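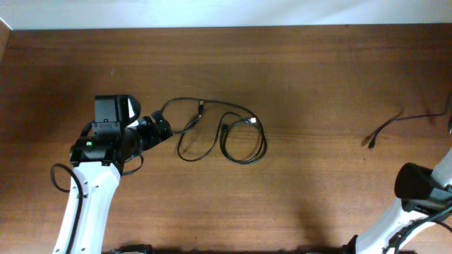
*A thin black cable in a loose, tangled coil on a wooden tabletop.*

**Grerneck Opens February Sign-Up for Plenura, Its Home Course in Sorting Out Household Cords**

PEVAR, 2026-01-26 — Grerneck, the home organizing company that has been helping families in Pevar and the surrounding towns with their closets, pantries and garages, is very happy to announce that sign-up is now open for Plenura, a six-week course devoted entirely to the cords, chargers and cables that gather in almost every house we have ever been invited into. The first session meets in February, and there is room for 19 households.

Anyone who has pulled open a kitchen drawer looking for a pair of scissors and come up with a fistful of black cord will understand how the course came about. Last year Grerneck asked its customers which part of the house they would most like help with, and 609 of them were kind enough to write back. We had expected to hear a great deal about garages (and we did!), but the cord drawer, the cord box and the bag of cords at the back of the hall closet came up so often, and with so much feeling, that it seemed only right to give them a course of their own.

Plenura starts at the table. Each household is asked to clear one good-sized surface, a dining table or a desk, and to bring cords to it one at a time. A plain wooden top is lovely for this, as a thin cable shows up well against it and there is space to open out a tangle without dragging it over the edge. Participants learn to find a free end first, to loosen the coil from the outside, and to lay the cord in wide, easy loops that follow the way it already wants to bend. Pulling is discouraged, however tempting it may be at the end of a long day.

From there the weeks move along at a comfortable pace. The second week is given over to matching cords with the things they belong to, and the third to labels, which can be as simple as a strip of masking tape folded over the cord near the plug. Later sessions take up storage, travel pouches, the space behind the television, and the delicate family question of what to let go. Cords that cannot be matched go into a dated envelope and are looked at again before the course ends. Damaged cords are set aside straightaway and should not be plugged in.

"We have sat at a great many kitchen tables over the years, and we know how a small knot of cable can make a person feel that the whole house has gotten away from them," Grerneck said. "It hasn't, of course. An hour with a clear table and a cup of coffee goes a very long way, and we would be so pleased to keep people company while they do it."

Sessions will be held on weekday evenings in the back room at Hồ, the furniture shop on Pevar's main street, which has generously offered the use of its tables. Coffee and tea will be served. Households are welcome to send one person or several, and older children who enjoy this sort of thing (there are more of them than you might suppose) may come along with a grown-up at no extra charge.

The fee for the full course is $100 per household and includes a roll of reusable fabric ties, a set of paper labels and a printed workbook with space for notes. Participants should bring a shoebox of their own cords to the first meeting. Please leave extension cords and anything still attached to an appliance at home for now; those are covered in the fourth week.

Sign-up forms are available at the Grerneck office and at the counter at Hö's neighbor storefront entrance during regular shop hours. Places will be given in the order forms are received, and a waiting list will be kept for a later session.

**About Grerneck**

Grerneck is a home organizing company based in Pevar. It offers house visits, moving help and small group courses for households of every size.

Press inquiries may be left at the Grerneck front office.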